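Chapter 4
Showing the Robot What to Do

4.1 Why demonstrations?

Suppose you must teach a robot to tie a shoe. You could try to write down every position of every joint, but the lace is soft and never lies twice in the same way. For tasks of this kind it is often easier to perform the task than to explain it. The person performs, the robot records, and later a program learns from the recordings. This is called learning from demonstration.

In this chapter we study two ways to give a demonstration. In the first, the teacher holds the arm and moves it directly, which we call hand guiding. In the second, the teacher moves a control device and the arm follows – this is teleoperation. Hand guiding needs little equipment, but it becomes tiring with two arms, and the hands of the teacher may block the view of the cameras. Teleoperation avoids this difficulty. Its price is that the teacher usually feels much less of the contact.

The Trarnwood exercises, to which we return in Section 4.5, contain 454 demonstrations of work with laces, given by four teachers. A good demonstration there lasts less than 59 seconds. Please notice how close to the shoe both grippers must work, and how thin is the thing they must handle.
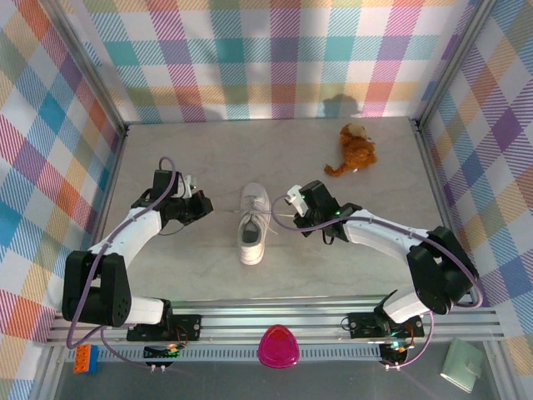 Comfort Nutsugah objects that the number of demonstrations is given too much importance in books like this one. She would prefer 50 calm recordings by one teacher to 3000 hurried ones, for the reason that a learner copies hesitation as faithfully as skill. We will test her opinion in Exercise 4.2, where you compare two teachers on the same task.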